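From: Tsion Fikre
To: gripper-bench list
Date: 12 December 2025
Subject: Re: Zullel vs. Falcão jaws on thin stems

Chih-ming Shih wrote:
> Before we order more Falcão jaws, can someone say whether the
> Zullel set is really worse on stems, or whether it only looks
> worse because of the controller defaults? Ya-wen's numbers and
> mine don't agree.

Both, I think. I ran 16 picks per jaw set on the artificial roses and hydrangeas, same Vukeo controller, speed limit unchanged. Zullel dropped 4. Falcão dropped 4. The failures differ in type, so the totals hide most of what you want to know.

1. Roses. Grasp just under the bloom. Leaves on the stem are the main nuisance: if one folds into the jaws, the width reading is too large and the controller reports a good grasp early. All Zullel drops were of this type.
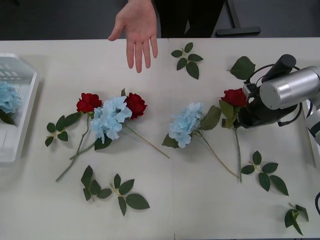 2. Hydrangeas. The head is wide and hides the stem from the overhead view. Falcão jaws closed on florets three times and on nothing once. Approaching from the stem end helps, but the planner has to be told to do it.

3. Two arms. Clearance is the limit here, well before grip force. With blooms this close together the housings get near each other over the middle of the table, and I had to stagger the starts by 400 ms.

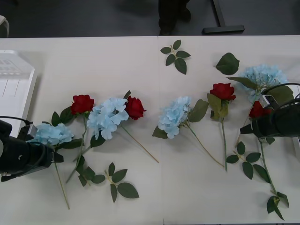
The stagger is set in the Miser config under arm_offset — the default is zero, and Ya-wen's runs in June used the default. That may explain part of the gap between her numbers and yours. Khurram has both config files if you want to diff them.

I would hold the order until the rose picks are repeated with a lower width threshold. Yasuo, is the threshold stored per jaw set or per arm?

Tsion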